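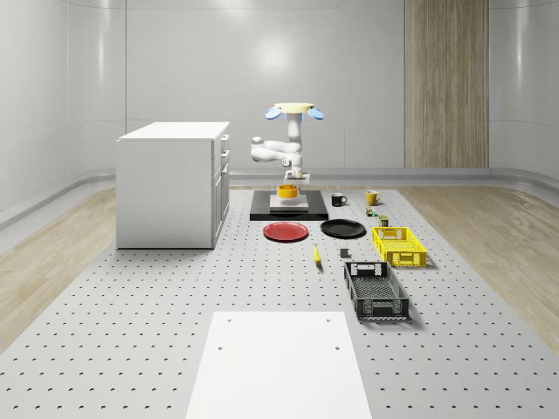 Saturday, bench notes, table scene

Release fault again. Writing it up properly this time so Tharun doesn't have to piece it together from chat on shift change.

Task was bowl to pad, the short pick and place we use as a smoke test before the long sorting runs. Same scene file as last week: pad on the black platform, plates in front, both crates on the right. Nothing moved except the random seed. Controller build is the one Satish Naidu tagged after the Hiko merge.

What happened: arm picks the bowl, carries it over, comes down over the pad and stops short. Gripper gets the open command, the log says the fingers opened, and the bowl stays where it is. The planner then believes the bowl has been placed, marks the step done and retreats with the bowl still attached. On the next step it swings right towards the crates at full speed, carrying an object the collision checker no longer knows about. On seed 12 the bowl went through the rim of the yellow crate and the solver blew up. Crate ended up under the floor.

Ran 400 episodes overnight to get a rate. The fault showed up on 3 seeds, and on those it repeats every time, so it isn't a timing fluke on my machine. Yamuna reran the same seeds on hers and got the same thing down to the step.

Things I tried, in order:

Raised the solver iterations. No change.

Slowed the descent to half speed. No change, although the stop height got more consistent, which was the first real hint.

Turned off contact friction on the bowl. The bowl should have dropped straight out. It stayed put. So friction isn't what is holding it.

Dumped the constraint list at the moment of release. There are two attach constraints on the bowl. There should be one. The open command removes the first it finds and leaves the second.

So the bowl is being attached twice. Went back through the grasp code. The Pronov grasp helper adds an attach constraint when both fingers report contact. If contact flickers off and on again in the same control window, the helper fires a second time and doesn't check whether something is already attached. On the bad seeds the bowl gets picked up near the rim, one finger chatters, and we get the double.

The short stop on descent is a separate problem. The placing height is worked out from the bowl's origin plus a clearance value, and the clearance was still set for the mugs. Satish Poojary changed it in July for the mug trials and it never got changed back. My fault as much as his, I reviewed it.

Now the part I care about more. Sreekumar asked whether this could happen on the real arm. The double attach can't, there are no attach constraints in the real world. But the bookkeeping can. The planner takes "gripper commanded open" as proof that the object has been let go. If something sticks to a finger, or the gripper loses power halfway, it will drop the object from the collision model and drive off at full speed just as it did tonight. Gowda cell runs the same planner. I've asked for that cell to stay in reduced speed mode until the check is in, and Sreekumar has agreed. Sign is on the gate, and the speed limit is set in the safety controller too, so it doesn't depend on anyone reading the sign.

Fixes:

1. Helper refuses a second attach on the same object and writes a warning. Done, on my branch.

2. Clearance moved out of the shared config and into the per-object file. Done. Mug values copied across, bowl value still needs measuring off the model.

3. After every release, compare object pose to gripper pose for 3,000 ms while the arm backs off slowly. If they move together, stop and raise a fault. Half done. Works in sim with true poses. On the real cell it has to use the tracker, and the tracker loses small things behind the fingers — Yamuna is looking at that.

4. Object stays in the collision model until 3 passes. Not started.

Reran the bad seeds with 1 and 2 in place, using a guess for the bowl clearance. Bowl released on all of them. It landed with a small bounce on seed 12, so my guess is a bit high. Have not rerun the full batch yet. Queue is taken by the Grikonden job until morning.

Tharun, if you pick this up: please don't merge my branch with just 1 and 2 in it. The warning will hide the symptom and people will think the release logic is fine. Bad seeds are listed in the run folder next to the constraint dump. If you see the arm hang above the pad for longer than the settle time, save the state before you reset, I lost the first one by resetting out of habit.

Also the log line "object released" is wrong and has been wrong for a long time. It prints when the command is sent. Changed the wording to "release commanded". Two dashboards read that string and will go blank on Monday until I fix the filter.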